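Pritchard Cup heartbreak (sort of)

Last updated: February

Well, we lost. I'll get that out of the way now so you can stop reading if you only came for the score. It was 24–20 to Bostska in the under-16s girls' quarter-final, and we were ahead with two minutes left, and I have now watched the last try on my sister's phone more times than is good for me.

For anyone new, my daughter plays on the wing for Trernov, who are a very small rugby club with one decent pitch and one that slopes so badly the kids call it the slide. We've never got past the first round of the Pritchard Cup before. Bostska get past the first round every year and have a proper stand, and a tannoy, and a man who does the tannoy in a bow tie. So being in a quarter-final at all was a big deal in our house, and there was a lot of ironing of things that don't need ironing.

It was 89 miles each way. I offered to drive four of them, which seemed like a good idea in January, and by the second service station I'd heard the same song eleven times and one of them had lost a boot. (It was under my seat. It had been under my seat since training.)

The first half was the best I've ever seen them play. Efa Edwards, our coach, had them kicking early and chasing everything, and Bostska just didn't seem ready for it. Our scrum half went over after some six minutes, then Charito Pascual got one in the corner with two girls hanging off her legs, and I made a noise I'm not proud of. 15–7 at half-time! The parents' end went very quiet because I think we were all scared of saying anything out loud.

Second half, the wind turned round, or we did, and it was all defending. Tackle after tackle after tackle. They scored, we scored, they kicked a penalty. My daughter had one chance with the ball in open space and got bundled into touch right in front of me, so close I could have handed her a sandwich. She says her foot was in. The touch judge says it wasn't. I was two yards away and I honestly couldn't tell you, so I've decided to side with whoever I'm giving a lift home.

And then that last try. A long ruck, the ball out quick, one missed tackle and a very fast girl. I won't say whose missed tackle because she's fourteen, she'd made every other one all afternoon, and if any grown-up has a word to say about it they can come and say it to me. The tannoy man gave the crowd as 1656, which I'd guess included the car park, but it did feel like a lot of people cheering at once.
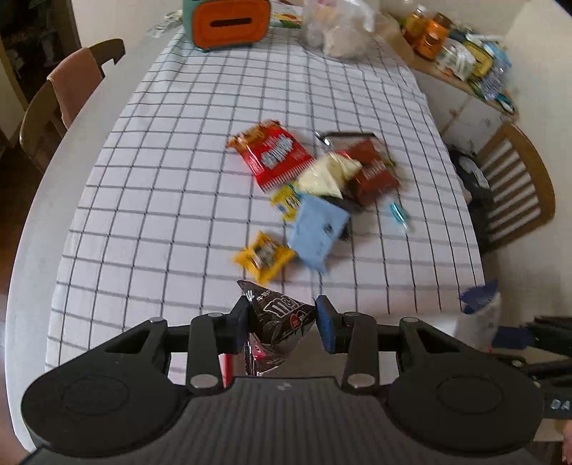

M&M's, the official snack of a losing quarter-final.

The mood in the car was awful for an hour and then somebody started giggling and it was fine. They'd already moved on to the league by the time we hit the ring road, and there are still four games left, including Drilico away, where we owe them one after that business with the wrong-sized ball. Efa has given everyone a week off. I've taken that to include me, so the kit bag is staying in the hall until it starts to smell.

A few bits before I go. If you're missing a grey water bottle with a chewed lid, I have it. The minibus fund is up to £3453 – thank you, thank you, especially whoever bought all the lemon drizzle – so with any luck I won't be driving to the next one of these. And could we please have more people on the rota for the slide end? Fetching balls out of that hedge is a young person's job and my knees have had enough.

Training is back at half past six, bring a gumshield.

Shared 2 times

89 views | 2 comments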